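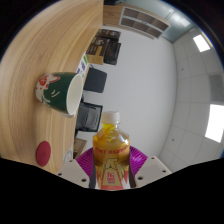
3 min read

I went to the Walard open day in May with one question: how many grippers can we get for 2,000 dollars, and will they survive us? Our little lab at Altano has been putting off this purchase forever, so Adeel Rizvi and I drove over with a shopping list and far too much coffee.

Sidra Orakzai showed us the hand-held ones first (white plastic fingers, a pink ribbed piece between them, very cheerful!). You squeeze, it grips, and I had a go with a bottle of something yellow. I loved it. Adeel wanted to talk spare parts, as he always does, and he was right to. The fingers are sold in pairs, the screws come separately, and delivery takes 7 weeks if they have to print a batch.

We'd planned on nine units. After going through the price list with Sidra over lunch, we're down to four, plus two sets of fingers and some money held back for cameras and storage cards, which I'd completely forgotten to budget for. Oops. The arm we looked at afterward, a Tveit, is lovely and will have to wait for next year's money.

Ask for the maintenance sheet if you go, it isn't in the welcome pack. Parking is behind the building, and the sandwiches run out early.

Comments

Kulsoom Kiani: Did they say if the fingers fit the older Grivia handles? We have a drawer full of those.

Saeed Ansari: We bought four last year and wished we'd ordered more screws.

Leilani Pruitt: Seven weeks! Ours took nine.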